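Studio visit: Plindetti, Redlow

Plindetti opened its Redlow studio to players on 6 Dec 2025, ahead of the March update to its online role-playing game Planine. I attended the morning session. It was split into a build demo, a talk on banner scheduling and a short tour of the test floor. Notes follow in that order.

Demo build

The build on show covers the new highland zone, Stojanovska. It is entered from the existing river map through a gate that stays locked until the main quest is finished. Visitors played on a fixed account at level 87 with a preset party of 3. Characters could be swapped out only at a shrine, so elemental reactions depended on whatever the preset allowed. Ours was two frost units and a shield support, a poor match for the first boss, who takes reduced frost damage in her second phase.

Movement has changed more than combat. Climbing now drains stamina per handhold instead of per second, and resting on a ledge costs nothing. Gliding distance looked the same as in the live game. The map marks ledges only after they have been used once, and the marks carry over to co-op partners.

Loading between zones was short. I saw one crash, when another visitor opened the crafting menu during a cutscene. Staff wrote it down and restarted the client.

Banner scheduling

The second part was a slide talk with questions. From March, two character banners will run at the same time and share one pity counter. A pull on either banner moves the counter forward, and the count carries into the next pair. The weapon banner keeps its own counter, as it does now.

Players who finish the Stojanovska quest line receive 600 shards by in-game mail. The mail expires at the end of the patch. Shards cannot be exchanged for the older ticket currency – a question that came up twice and got the same answer both times.

Reruns were not discussed in detail. The studio said the order is set two patches ahead and would not name any characters.

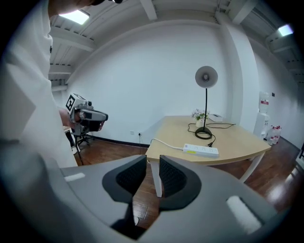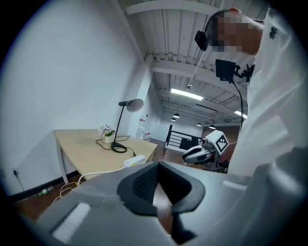 Hand-held grippers in use, seen from close range.

Test floor

The tour ended with the group that checks each patch before release. They work from a list of quests, sorted by how many other quests depend on them. A quest that fails goes back with a save file and a short note. Text errors are logged separately and are usually fixed after launch.

Controller support was the main topic here. Button remapping will be available in March for all menus except the photo mode. Gyro aiming is planned, with no date given. Save data will not move between regions, and the studio has no plans to change this.

Practical notes

Entry was free with a registered player ID. Phones had to stay in bags during the demo. The studio is a short walk from Redlow station, on the side away from the bus stops, and the entrance is through the courtyard. The slides from the scheduling talk will be posted on the Planine news page, without the question section.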